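Speaker notes, Fornmont evening talk, 22nd July
Folding knits so they come out the way they went in
Lenka Ondrejka

Slot is 45 minutes including questions. Don't start until the people at the back have found chairs.

Hello, thanks for coming out on a Monday when it's this warm, and to talk about sweaters of all things! I do think summer is the right time for it though. In February you're wearing the things, they live on the back of a chair, and you never have to face the shelf. In July you're putting them away for months, and whatever you do to them now is what you get back in the fall.

Ask for hands: who hangs their sweaters? (Lots of hands, there always are.) Be nice about it. I hung mine until my thirties. Then tell the Villanueva story, short version: I had a little stall at the Villanueva market selling secondhand knitwear, I hung everything on a rail because it looked cheerful, and by the end of the season I had a whole row of sweaters with pointy shoulders and hems down to the knee. I ended up selling those as dresses. Wait for the laugh, move on if there isn't one.

Main point of the first part is that a knit is a bunch of loops and loops move. A woven shirt has a grid and the grid mostly holds. A sweater hung by the shoulders is slowly being pulled by its own weight, and the heavier and prettier it is the worse it goes. So we fold. And before we fold we get it flat, and that's where most people are in too much of a hurry (me too, on a bad day).

Start with the sleeves. I know everybody starts with the body. But the sleeves are where the trouble hides, they twist, they get one cuff turned up inside and stay that way until next year with a hard crease through the ribbing. Take hold of the cuff first, by the edge, and lift it until it opens up like a tube and you can see down inside.
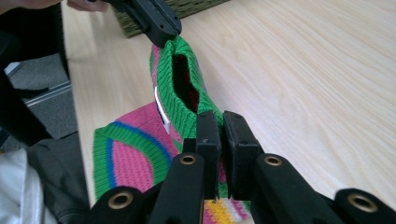

Then hold the sleeve lower down with your other hand and let the twist drop out of it. Don't yank. If you pull on ribbing along its length it gets long and skinny, and if you pull it sideways it gets wavy, and neither one goes back as nicely as you'd hope. A little shake is plenty. I usually check for loose ends while I'm there, especially in anything with lots of color changes, since those are the sweaters with the most ends woven in.

Bold patterns are easier to fold than plain ones, by the way. You've got lines to go by! With plain gray you're guessing where the middle is. With stripes you can see straight away if one side has crept up.

DEMO. Plain gray first, then the stripy one from my bag. Remember to take my rings off.

Face down, smooth from the middle out with flat hands. One side in to a hand's width from the center, sleeve folded back down along itself, then the other side the same. Sleeves should lie next to each other and never cross, you get a lump if they cross. Bottom up in thirds if it's going in a drawer, in half if it's going on a shelf. Ribbed hem goes inside the fold so it doesn't catch on things.

Somebody will ask about rolling. I roll for suitcases and that's it. Somebody else will ask about the Pliltomano boxes. I have 3 of them, the lids are a bit stiff, I like them fine. No need to go on about it, last time I sounded like I was selling them.

Stacks: no more than 5 to a pile. At Sterner, where I did the stockroom for two winters, we went up to 11 and the bottom one always came out looking like a doormat. Heaviest at the bottom, mohair on top or by itself. And put them away clean, please, even if you only wore it once to a thing. Moths love a collar.

If time is short skip the bit on cardigans. If there's loads of time do cardigans properly: buttons closed, every other one is enough, then fold like a sweater. Zippers done up all the way, with a bit of tissue over the pull.

Last part is everybody having a go. Tables at the side, people were asked to bring one sweater each, I have spares. Walk around. Don't refold people's sweaters for them, Lenka, let them do it twice.

Questions I had last time and fumbled:
Lavender, yes, change it when you can't smell it.
Vacuum bags, okay for acrylic, I wouldn't for wool.
Pilling, do it before you fold, on a hard table, and go gently with the comb.
Kids' sweaters, same fold, just skip the thirds.

Sign-up sheet for the mending evening is by the door. Bring the gray one home this time.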